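Skelomley Bread Project: progress report to the Urkevon Fund, spring term

What a term! When we applied for the grant we hoped to get apprentices baking with rye by Easter, and they were at it by the end of the second week (the first loaves were like paving slabs, but they got eaten).

The deck oven went in at the Trondness site in February. Since then the group has baked 1,394 loaves, 876 of them sold through the college shop and the rest shared between the canteen and the food bank. Casimiro Nieto has taught every early shift, starting at 5 a.m., and his sourdough sessions are so popular that we now run a waiting list.

Three apprentices have been offered summer placements at the Bermúdez bakery. We're thrilled for them!

Flour has cost more than we budgeted. We moved about $250 across from the equipment line to cover it, as agreed by phone, and the proofing baskets can wait until fall.

Next term we start on laminated doughs, and we'd love to try a Saturday-style market stall in July if the permit comes through. 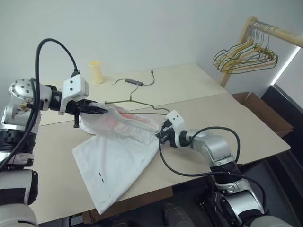
Bonifacio Sarmiento: Really pleased with the placements. Could you send me the flour costs month by month before you order for next term? I'm fine with the move from equipment, and please put me down for two rye loaves.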